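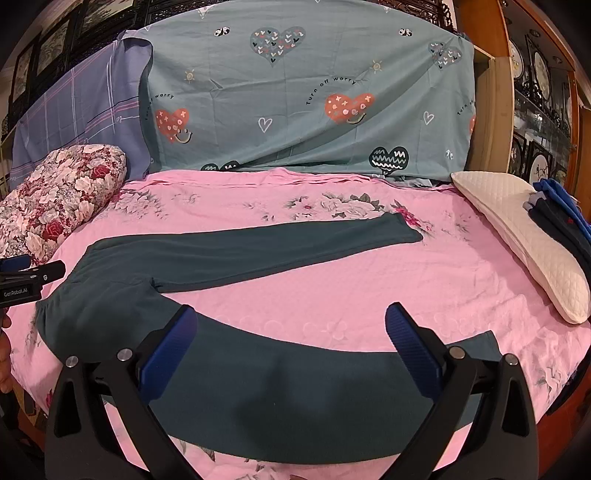 Nalto folding project: second report to the Gratcombe workshop fund

Prepared for Zdzisław Jasińska, who has asked twice, politely.

Where we are

The aim hasn't moved since January: a bench-mounted arm that folds trousers, built in the shared workshop, with the training recordings made by hand at home. The recordings are ahead of plan. The arm is not, and I'll come to that.

We now have 1438 recorded folds, of which 1133 are usable. The rejects are mostly my fault – I have a habit of starting the fold before pressing record. Leszek Cieślak has checked every one and has stopped leaving comments, which I take as approval.

Trousers remain harder than towels. A towel has four corners and stays loyal to them. Trousers have a waistband that gathers itself up the moment you look elsewhere, and two legs with separate opinions about direction. We have settled on flattening the waist first, then bringing one leg over the other, then folding to the knee. Elasticated pairs get their own folder.

The arm

The Walczak shoulder joint arrived and fitted on the third attempt, once Leszek had filed the bracket I measured. The wrist still droops at full reach. We can hold a pair of summer trousers level but not jeans, and I would ask the fund to think of jeans as next year's ambition.

The finger pads wear faster than hoped. We have been through two sets and would like a third.

Money

Spent so far: £231, including the shoulder joint and a replacement for the power supply we do not discuss. Requested: a further £75 for pads, cable and a stiffer wrist plate from Nusetti.

Next

Finish the elasticated folder. Fit the wrist plate. Attempt one complete fold on the bench with no hands in reach, including mine. Leszek would also like the good vice back from whoever has it.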